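Tumix gripper cleaning and re-fit kit
For PiPER arms with two-finger grippers. In stock at our Skullaldale workshop.

I put this kit together after a winter of feeding my own arm nothing but dry grain. Lovely stuff for practice, but it gets everywhere! Dust creeps up past the finger plates, settles in the screw heads, and before long the jaws feel gritty when you close them by hand (mine squeaked, too).

You get 30 lint-free swabs, two soft brushes, a puffer, a hex driver, 17 spare finger screws and a little pot of Stekaris dry lube. Go easy on the lube, a dab the size of a pinhead is plenty.

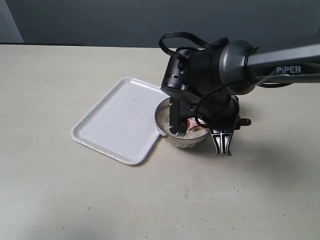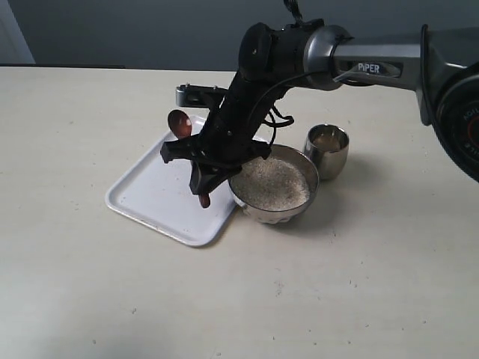 Grain, bowl and tray, with the arm reaching in from the right.

My routine goes like this. Power off, arm supported, then brush the fingers downwards so the dust falls away from the motor housing. Puffer next, swabs last. Check each finger screw with the driver while you're there, and have a look at the cable loops for rubbing. The whole job takes me 5 minutes now, and I do it every 400 cycles. Wipe the table as well or you'll be back to square one by teatime.

The kit fits the Phromma finger plates too, but you'll want their longer screws, sold separately. Refills for the swabs are back in March.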